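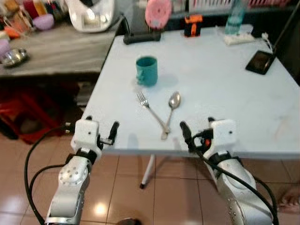

Savora Mug and Cutlery Place Set

Item group: Tableware, single place
Supplier: Honine
Contents: one mug, one table fork, one table spoon
Mug color: teal, body and handle of the same glaze batch
Cutlery finish: silver, plain

Description
The Savora place set is a one-person table setting for break rooms, canteens, student housing and small kitchens. It consists of a straight-sided mug with a side handle, a table fork and a table spoon. The pieces are packed together and carry a single order number. Mugs and cutlery can also be ordered separately for replacement stock.

The set was drawn by Edmund Sowa as a reduced version of the Honine canteen range. The canteen range has 17 pieces per place, most of which go unused in rooms where people eat soup, oatmeal or reheated leftovers. Savora keeps the pieces that are in daily use and drops the saucer, the dessert spoon and the side plate.

Mug
The body is a plain cylinder with an open round rim and no lip. Color of the handle matches the body. The handle is sized for three fingers and stands clear of the wall, so the mug can be picked up when full without touching the body. The base is flat with an unglazed foot ring. On polished or lacquered tabletops, use a coaster or felt pad under the foot ring.

The mug does not stack. Allow one shelf position per mug, with the handle turned to the front left or front right so that it does not catch on the next one. Shelf clearance should be at least 25 mm above the rim.

Cutlery
Fork and spoon share the same handle profile and lie flat on a level surface. The spoon has an oval bowl and is intended for soup, cereal and general serving. It is too large for most yogurt cups. The fork is a full table fork, not a dessert fork.

Both pieces fit a standard drawer insert. In open cutlery bins, store handles up. Mixed storage with knives is not recommended, as blade edges will mark the finish.

Use and care
Dishwasher: yes, upper rack for the mug, basket for the cutlery.
Microwave: mug only, 900 W maximum. Remove the spoon first.
Oven or stovetop: no.
Freezer: no.
Scouring pads: not on the cutlery. Use a soft sponge and ordinary dish soap.

Empty the dishwasher soon after the cycle ends. Cutlery left in a closed machine overnight may show water spots. Spots can be wiped off with a cloth and a little white vinegar, followed by a rinse. Tea stains inside the mug come out with baking soda and warm water. Chlorine bleach will dull the glaze and should not be used on either part of the set.

Check mugs for chips at the rim and at both ends of the handle. A mug with a hairline crack near the handle should be taken out of service even if it still holds liquid.

Table surfaces
Savora is intended for bare tables and does not require a mat. The teal glaze was selected by Gangadharan Fernandes for visibility on white and pale gray tabletops, where white mugs are easily missed during clearing. On dark wood the contrast is lower. Customers with dark tables usually order the sand glaze, listed under the Lullar color group.

Packing
Sets ship in cartons of seven. Each mug sits in its own cardboard cell, and the cutlery is wrapped in paper in a flat tray on top. Open cartons from the marked side and lift out the tray before removing the mugs. Cells can be folded flat and reused for storage.

Glaze color varies slightly between production batches. For a uniform table, order the full quantity at one time and quote the batch letter on the carton label when adding to it later. Some 25 sets can normally be supplied from one batch without advance notice.

Replacement parts
Mug, teal: order singly
Mug, sand: order singly, Lullar color group
Table fork: order in pairs
Table spoon: order in pairs
Carton cells: supplied free with any mug order on request

Returns
Unused sets are accepted back in the original carton within 17 days of delivery. Breakage in transit must be reported with the carton label number. Single broken mugs are replaced without return of the pieces. Used cutlery cannot be returned.

Related items
Nanayakkara soup bowl, teal or sand
Honine drawer insert, narrow
Lullar felt pads for mugs and bowls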